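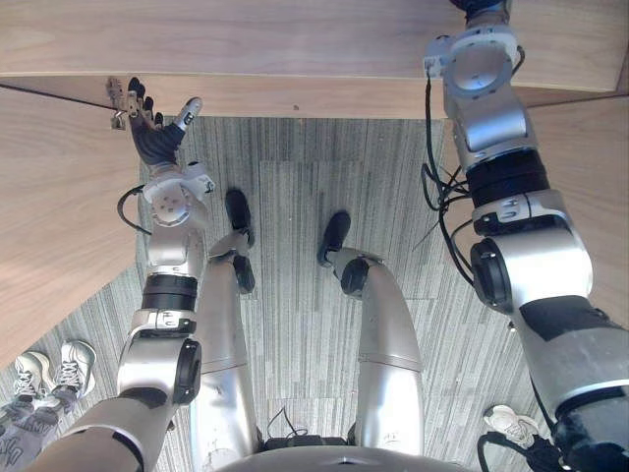 **Mimoza Spahić**

The purchase order for a humanoid robot is the short document. The budget behind it is longer, and at Drudcombe, a maker of flat-pack desks and storage, it ran to 594 lines before anyone signed. I was given the whole spreadsheet for this article, along with the minutes that explain how it got that way.

Drudcombe wanted a machine that could handle assembled wooden furniture during inspection: reach under a top, feel along a side panel, put fingers into a tray. A fixed arm would have cost less. It would also have needed the furniture brought to it at a set height, and the company's inspection area is a carpeted room with no conveyor and no plan for one.

## What the quote left out

Two suppliers were asked to bid. Zundton quoted a complete robot with hands fitted. Gotora quoted the body and listed the hands as a separate item, with a choice of three. On the first page the Gotora figure was lower by a wide margin. Once hands, wrist adapters and cabling were added, the two were close enough that the choice came down to service terms.

Hands deserve their own budget heading. They wear faster than arms, they are damaged more often, and the repair usually means sending the unit away. Drudcombe's planners priced one spare pair for each robot. They also priced covers for the fingers, strain relief for the cables at the wrist, and a stock of small screws for the joint housings, all of which had been missing from both quotes. 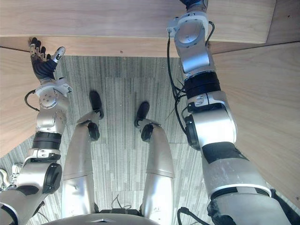

Cable routing took up more meeting time than any other mechanical subject. An arm working in open space can trail a loop of cable without much risk. An arm working between two side panels can catch it on a hinge or an edge, and the connector then takes the load. The final specification asks the supplier to state the largest loop that will stand off each arm, in every working pose, and to supply ties. Gotora answered within a week. Zundton asked for a drawing of the furniture first, a fair request that cost it 8 days.

Staff time is the other heading that tends to come out low. The draft budget allowed 214 hours of operator time for setup and trials. The revised one allows over twice that, with two people on hand whenever the robot is powered near furniture. Ndung'u, the integrator hired to check the numbers, had recommended this from the start, and charged for writing it down.

The room itself cost little. Carpet tile was kept, after a discussion about footing. Power was moved to one wall, and the test pieces were drawn from ordinary stock so that a scratched panel could be written off at cost.

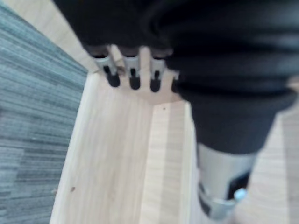
## Terms worth asking for

Drudcombe's contract splits payment into stages, with the last held until the robot completes an agreed set of reaches on the buyer's own furniture. Buyers planning a similar order should settle that list before asking for quotes, and should have the supplier confirm in writing which hand it will be run with.

Spare parts prices are fixed for the warranty period and reviewed each September. Software updates are included, but the buyer may refuse one during a trial. Freight for returned hands is paid by the supplier in the first year and shared after that.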